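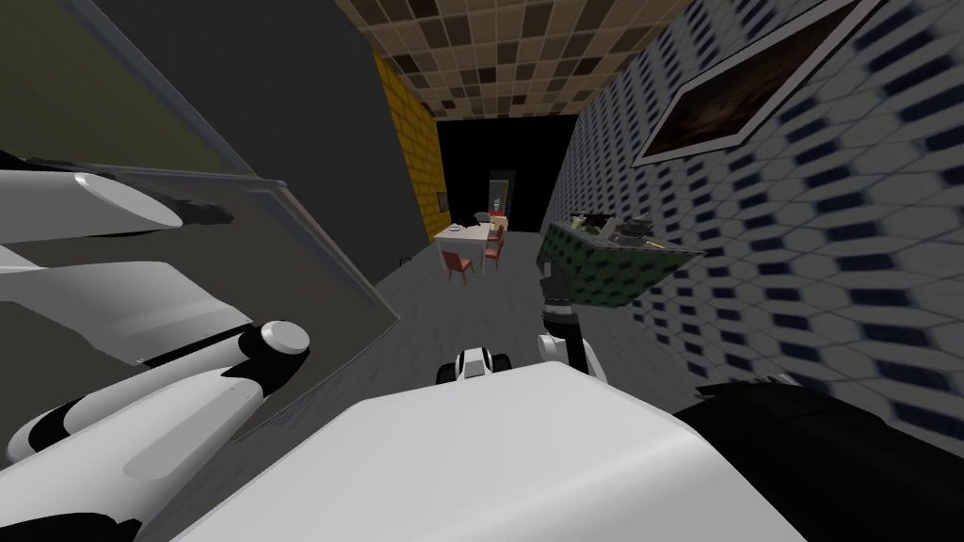

Football kit: getting it clean, dry and back in the bag

Mar 11, 2025

Quick one this week, match tonight and the washing's not done. Tips for boots, shirts, shin pads and the bag they all live in. Most of it learned the hard way.

Muddy boots
Bang them together outside. Soles flat against each other, over grass or a drain, never over the kitchen sink. Then leave the rest of the mud alone till it's dry and flick it off with an old washing-up brush. Wet mud just smears.
Laces out. Insoles out. Both get a go in a bowl of warm water with a squirt of washing-up liquid.
Stuff with newspaper, change it after an hour, then again before bed. Not on the radiator. The glue goes and the sole starts flapping, usualy in the warm-up.
Leather ones want a thin wipe of dubbin once dry. Synthetic ones don't, damp cloth will do.

Studs that won't shift
Screw-in type, rusted in. Drop of oil round the base, leave overnight, then the stud key. Put a bit of petroleum jelly on the thread before they go back. Do this in September when the season's young and you won't be fighting them in spring.
Keep 6 spares in a jam jar with the key. Lid on.

Grass stains
Cold water first. Turn the shirt inside out and run the tap through from the back. Then a dab of liquid detergent, rub the fabric against itself, leave half an hour.
White socks: soak in a bucket with a scoop of oxygen bleach, not chlorine, it turns some of them yellow.
Shirts with printed numbers go in inside out at 30, no softener, no tumble dryer. Numbers crack otherwise. Our eldest's 8 is now more of a 3.

Shin pads and gloves
The bit everyone forgets and the bit that smells. Sleeves off, in with the socks. Plastic shells get a wipe with one part white vinegar to four parts water.
Keeper gloves by hand only, lukewarm water, squeeze don't wring. Dry them flat away from sun. The palms go hard and crumbly if you cook them.
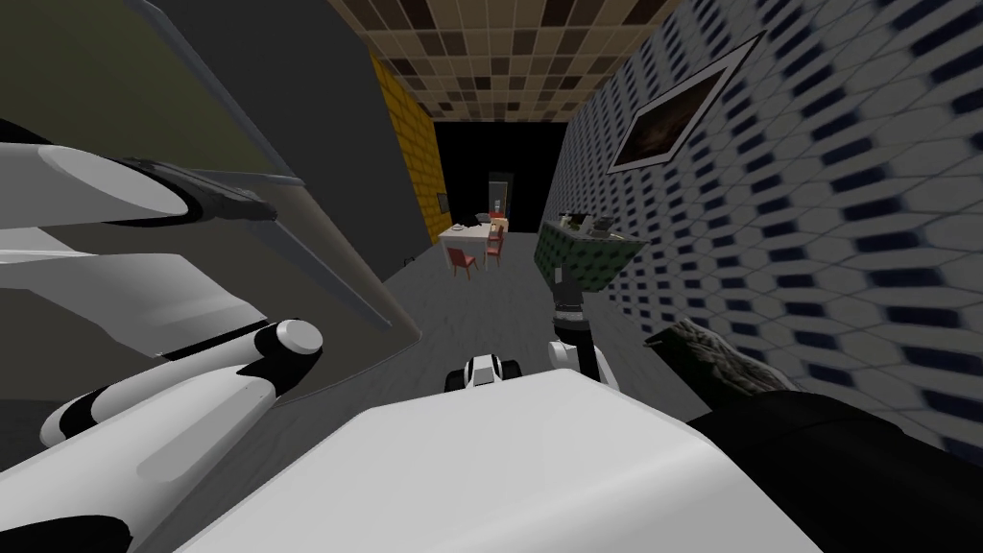

Hallway, looking along the floor.

The bag
Empty it. All of it, tape ends and banana skins too. Tip upside down, shake, hoover the corners with the thin nozzle. Bicarb in the bottom overnight, hoover again next morning. Leave it unzipped between matches.
We had a Kuma holdall for years, now a Clallska with a separate boot pocket and its much better. Any bag with a vent would be fine.

Where to dry it all
Airer by an open window, boots on a tray underneath. A cheap boot tray saves the floor. Cut-down cardboard box does the same job for one week, then recycle.
Goal net wet as well? Hang it over the fence or line, don't ball it up in the shed. Mildew.

Water bottles
Black bits in the lid are mould. Pull out the rubber valve with a teaspoon handle, soak lid and valve in hot water with a denture tablet, scrub with a baby bottle brush. Dry with the lid off.
300 ml of water plus a spoon of vinegar, shaken about, shifts the stale squash smell. Rinse twice.

Next week: deflated balls, and how to find a slow puncture in teh bath.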